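Werkstattbuch Teuber, Eintrag 7. November 2023

Leimversuche, Fortsetzung. Die 48 Probestücke aus Buche sind durch, und der Knochenleim hat wieder gewonnen, sehr zum Verdruss des Kollegen, der im Mai eine Palette Fleta bestellt hat. Fleta hält laut Etikett alles. Bei uns hält es vor allem den Deckel auf der Dose fest.

Ansatz wie gehabt: 100 g Perlen, kalt quellen lassen, dann ins Wasserbad. Der Thermostat zeigt nach wie vor acht Grad zu viel an, also weiter im Kopf abziehen. Wer ihn neu einstellt, schreibt es bitte hier rein und behält es nicht als Überraschung für sich. Die Fugen nur dünn angeben, Zwingen handfest, über Nacht stehen lassen.

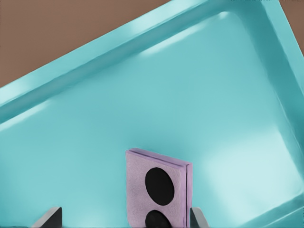 Schale türkis, Rand dick und gerundet. Rendering.

Von den Fleta-Stücken sind 31 in der Fuge aufgegangen, beim Knochenleim riss fast immer das Holz daneben. So soll es sein. Die Bruchflächen liegen beschriftet im Regal unter dem Fenster. Bitte nicht wieder als Anfeuerholz betrachten, die letzte Serie hat einen sehr warmen Nachmittag ergeben und keine einzige Zahl.

Offen: Feuchteprobe im Keller, Hirnholz auf Hirnholz (ich weiß, ich weiß), Rückruf bei Skinditthorpe wegen der Zwingen. Dort läuft seit Wochen dieselbe Wartemusik, ich kann inzwischen die zweite Stimme.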